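Resident Services: Household Guidance
Care and Organization of Drawers, Cabinets and Small Storage Furniture

Issued by the Sondora Residences Housing Office
Revised May 22, 2020

Purpose of this guidance

Furnished apartments at Sondora Residences are supplied with freestanding drawer cabinets, kitchen base units and wall shelving. Residents are responsible for the routine cleaning of these items and for reporting faults. The following guidance covers ordinary care, sensible loading and the correction of minor problems that do not require a visit from the Maintenance Department. It applies equally to furniture that residents have brought with them, unless the manufacturer advises otherwise.

Emptying and sorting

A drawer should be emptied completely at least twice a year. Partial sorting tends to move items from the front to the back, where they remain until the next occasion. Place the contents on a towel or a sheet, and return only those items that belong in that room. Batteries, medicines and lighters should be removed at this stage and stored separately. Used batteries may be left in the collection box beside the mail room at the Uvden Street entrance.

Items that have no fixed place are best held in one shallow tray, kept in the top drawer. When the tray is full, it should be sorted before anything further is added.

Loading the drawers

Heavy articles belong in the lowest drawer. Cast-iron pans, tool boxes, stacks of plates and bound papers should never be stored in an upper drawer, even where the drawer appears strong enough to carry them. A cabinet with a heavy top drawer may tip forward when that drawer is fully extended. Open one drawer at a time, and close it before opening the next.

Freestanding units taller than 23 inches must be fixed to the wall with the bracket supplied. Residents who cannot locate the bracket may request a replacement at no charge. Please do not substitute adhesive strips or string.

Drawers should close without pressure on the contents. If items must be pushed down by hand before the drawer will shut, the drawer is overfilled, and the base panel will in time begin to bow. A bowed panel can usually be corrected by emptying the drawer and turning the panel over, provided that it slides freely in its grooves.

Glossy surfaces

Polished and high-gloss tops show dust, fingerprints and fine scratches more readily than matte ones. Remove loose dust first with a dry microfiber cloth, using light strokes in a single direction. Follow with a second cloth dampened with warm water and one or two drops of dish soap. Dry the surface at once. Scouring powder, melamine sponges and undiluted vinegar are not suitable, and paper towels should be avoided on dark finishes — the fibers leave marks that are visible in strong light.

Bowls, jars and other hard-based articles should be lifted when they are moved. Dragging them is the most frequent cause of scratching recorded at the end of a tenancy. Small felt pads, fixed to the underside, are an inexpensive remedy and are available from the Vutia hardware counter on the ground floor. Check the pads from time to time, as grit can become embedded in the felt.

Snacks and dry goods may be kept on top of a cabinet for the day, but opened packages should be sealed or transferred to a jar with a lid before the evening.
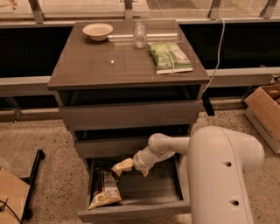 Drawers that stick

Most sticking drawers are affected by one of three conditions: an obstruction behind the drawer, a dry or dirty runner, or swelling caused by damp air. The following procedure should be attempted in the order given.

1. Remove the drawer and look into the cavity with a flashlight. Papers, socks and utensils commonly fall behind the back panel.

2. Wipe the runners with a dry cloth. Metal runners may be brushed with an old toothbrush to clear the track.

3. Rub wooden runners with a plain white candle or a bar of dry soap. Metal runners may be treated with a small amount of silicone spray, applied to a cloth. Cooking oil must not be used; it thickens and collects dust.

4. Return the drawer and open and close it several times. Allow 60 minutes before refilling it if silicone spray has been applied.

Swollen drawers should be left out of the cabinet in a dry room for two days. Do not sand or plane furniture belonging to the residence.

Odors and moisture

A musty odor generally indicates that a drawer has been closed while its contents were damp. Empty the drawer, wipe it with a well-wrung cloth and leave it open until it is fully dry. An open dish of baking soda, placed inside overnight, will absorb much of what remains. Coffee grounds are sometimes recommended for the same purpose — these may stain a pale interior and are best avoided.

Apartments facing the Diệp Canal experience more condensation from November onward. Residents of these apartments are asked to leave a gap between storage furniture and the outside wall so that air can circulate.

Liners

Liners should be cut slightly smaller than the base of the drawer and laid without adhesive. Ribbed rubber liners are suitable for cutlery and tools, and plain paper is adequate for linens. Self-adhesive vinyl is not permitted in furniture belonging to the residence, as its removal frequently damages the surface beneath.

Reporting a fault

Loose handles may be tightened by the resident with a standard screwdriver. The Maintenance Department should be contacted for broken runners, detached fronts, split panels and any cabinet that rocks or leans. Please state the apartment number, the room and the position of the drawer concerned. Until the repair has been completed, the drawer should be emptied and kept closed.

Request forms are available at the front desk during office hours.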